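Budgeting for two arms and two hands: where our money is going

26 Oct 2024
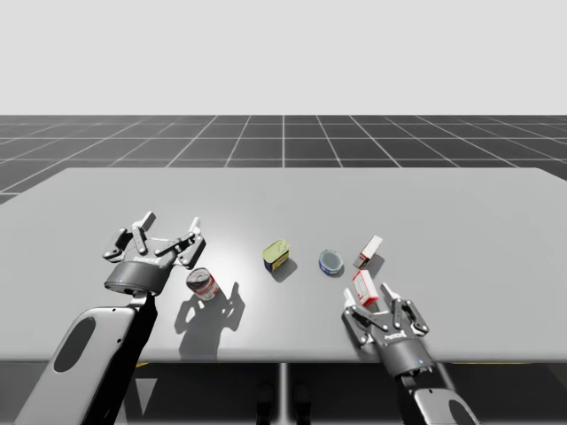 I have spent most of this month on a spreadsheet, and I want to write down how it came out before I forget why the rows are in the order they are. We are a small contract packing shop in Fistevville. We put other people's groceries into gift boxes and sample kits, and a lot of that is still done by hand because the items change every few weeks. The plan is one two-armed cell that can pick mixed items off a table. Before we order anything we are working in simulation, and the test set is the kind of thing we handle all the time: a can with a red-and-white label, a couple of tins, two small boxes. One of the boxes is tipped on its side between the fingertips of the right hand, and that is the case I care about most. A can standing by itself is easy enough. A light carton lying down at an odd angle is what slows our people down, and it decides what kind of hand we have to pay for.

The first version of the budget, back in May, had two-finger grippers in it. They are much cheaper and every vendor has one. I priced two arms, two simple grippers, a table, and a cabinet, and I felt good about the number. Then Đức Lý asked me what happens with the round tins when they sit close together, and I didn't have an answer. He ran our packing tables for years before he moved over to help me on this, and he knows which items people have to turn over in their hands before they go in the box. He made a list of 29 items from current jobs. We went through it and marked the ones a two-finger gripper would need a special fingertip for. It was more than half. Special fingertips mean changeovers, and changeovers are why we gave up on the last machine.

So the second version has multi-fingered hands on both arms. It roughly doubled the hand line and pushed the whole thing over what I had been told I could spend. I went back and forth on having one multi-fingered hand and one simple gripper. It would save a good bit. The trouble is that you then need to plan every job around which side the item is on, and you keep two sets of spares. We decided on the same hand for both sides and took the money out of other places.

The places it came out of:

The table. I had a quote from Plastberg for a height-adjustable bench with a steel top and threaded inserts. It was a nice bench. We don't need it to go up and down. A fixed table with a matte top is going in instead, and we will drill it ourselves. I do want matte, because the overhead lights in our building are harsh and I expect a shiny top to cause trouble for the cameras.

The enclosure. The first quote was for a full enclosure with sliding doors. We are going with fixed fencing on three sides and a light curtain on the front. The safety review still has to sign off on that, so I have kept the difference in the contingency row for now. If they say doors, we buy doors.

The second workstation. I had planned for two computers, one for running the cell and one for simulation. We already have a machine that runs the simulation fine. It stays where it is.

Some lines I refused to cut, and I would tell anybody doing this for the first time to protect them too.

Spare fingertips. Fingertip pads are a wear part. I don't care what the brochure says about service life, because the brochure was not written around cardboard dust. We have six spare sets in the first order. Oltetti, who is quoting the hands, wanted to sell them in a service bundle with a yearly visit. I asked for them as a separate line and got it after two emails. If you buy from anyone, ask for the wear parts as their own line so you can see what you will be paying every year.

Mounting and cables. My May sheet had one row that said "misc. hardware" and the number was a guess. A real list of adapter plates, cable sleeves, connectors, and brackets came out to a lot more than the guess. Two hands with that many joints also need a proper cable path down the arm, and I had not thought about it at all until I saw how far the wrist turns in the simulation.

Time. I put our own hours in the budget this time. We have 151 hours down for integration, split between Đức and me, and I'm fairly sure it is low. It was 80 in the first draft, which was silly. Even if your company doesn't charge internal hours to a project, write them down, or somebody will ask in spring why the kit jobs are behind.

On the simulation itself, I was against it at first. It felt like a way to put off the decision. What changed my mind was reach. I had laid the arms out on paper with the bases too far apart, and on paper it looked fine. Once we had both arms in over the table with the hands open, I could see how much space an open hand takes up. The fingers spread wide. With items set close together you have to think about what the other fingers are doing while two of them close on a box. We moved the bases and changed the table depth, and all of it cost nothing but a few evenings. If we had ordered the first layout, we would have paid for a table that was the wrong size and a fence to match.

I don't trust it for everything. The objects in there have the friction we told them to have. A real carton has a flap that isn't glued quite right, and a real tin sometimes has a dent. I am not using the simulation to predict pick rates, and I have left the payback estimate out of the sheet until we have hands in the building. My boss doesn't love that. I would rather show a blank cell than a number I would have to defend in a year.

For the real trials we will buy stock off the shelf. I put 379 dollars in for test groceries, and that row got more questions in the budget meeting than the arms did. Things get crushed. Cartons wear out after being picked up all day, and once the corners go soft they stop behaving like new ones. You need fresh ones or your results drift. We are also getting a few jars from Khúc, who we already pack for, and those don't cost us anything.

Where it stands now: arms are quoted and the quote is good through the end of the year. Hands are quoted, with the spares broken out. The table is a drawing. Fencing is waiting on the review. The camera row is still open, and that is my next job. I have two options, one fixed overhead and one on each wrist, and I suspect we will end up needing both. I have priced it that way so that the surprise, if there is one, is in our favor.

I also need to sort out power. The spot we picked is next to the old labeler, and the circuit there is shared with the compressor. The electrician is coming to look at it. I left that row yellow.

A couple of people have asked for the blank version of the sheet. I'll clean it up and post it when the camera row is done. It has nothing clever in it. It's a list of rows, with a column for who quoted it, a column for when the quote runs out, and a column for what we do if the answer is no. The last column is the one I use most.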